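Jarngate robot workshop open day, Clelthorpe, 21st December

I nearly didn't go, what with it being the last Saturday before Christmas, but the train was on time and I'm so glad I made the effort. The Jarngate people have 2000 square feet above the old Ekanayake print works and they'd opened nearly all of it.

Downstairs was mostly talks. I caught the end of one on joint wear (good, a bit over my head) and then got into the queue for the teaching room, where they let five visitors in at a time.

Pranab Howlader runs it and he was brilliant. There are two ways of showing a job to the arms. One is to take hold of the arm and push it through the movement yourself, which feels oddly like helping a child with a coat. The other is the remote rig, called Zomach, where you move a pair of small handles and the big arms copy you. I had a go at both! The handles are much lighter than I expected, and I was hopeless at judging height. My first three tries closed on thin air.

The job that afternoon was putting play food away in a drawer. Pranab reckons on 60 good goes before it's worth training anything, and they had 300 saved from the autumn, done by all sorts of people. He likes having different hands in there, clumsy ones too, as long as the food gets where it's going.

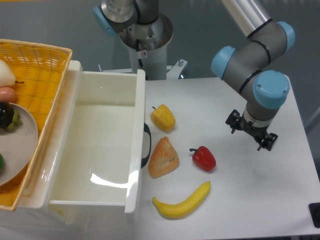
Gripper open over the table, with the banana, peppers and pastry still to go in the drawer.

A lad in front of me got the hang of it in one go and had to be prised off the handles. Tea and mince pies at the back, toilets on the ground floor only. They're opening again in April and I've already put my name down for the longer session.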